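Speaker notes, grip loss session, February 2, 2021

Slide 1. Title. Skip the agenda.

Slide 2. The fault. Right gripper on the Bestorstead cell reports a closed grip after the pouch has dropped. Controller carries on to the next step. No alarm raised. Give the count: 5 drops in 2477 cycles, all on soft items.

Slide 3. Log trace. Point to the motor current. It stays above threshold for 600 ms after the drop. Pause here, people will want to read the axis.

Slide 4. Cause. Grip check used current only. Fingers pressing on each other look the same as fingers pressing on folded fabric. Finger position was logged but not checked. Credit Fitriani Pangaribuan for finding it.

Slide 5. Fix. Check position and current together, at every waypoint. Stop both arms on mismatch. Adds nearly 785 microseconds per check. Drurka firmware unchanged.

Slide 6. Open item. Thin zipper edges still sit close to the closed-finger limit. Retest in March.

Last slide. Leave up during questions. Orange pouch held at one end by the right gripper, left gripper open.

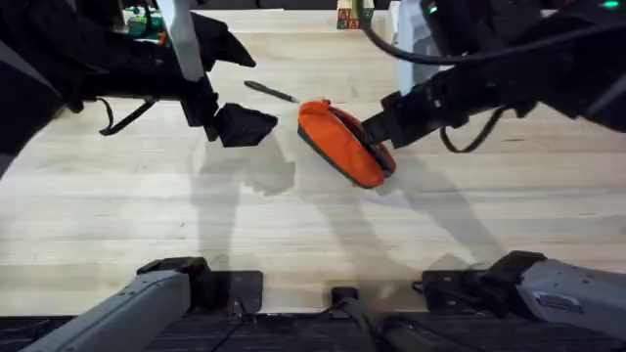

Sutrisno Siregar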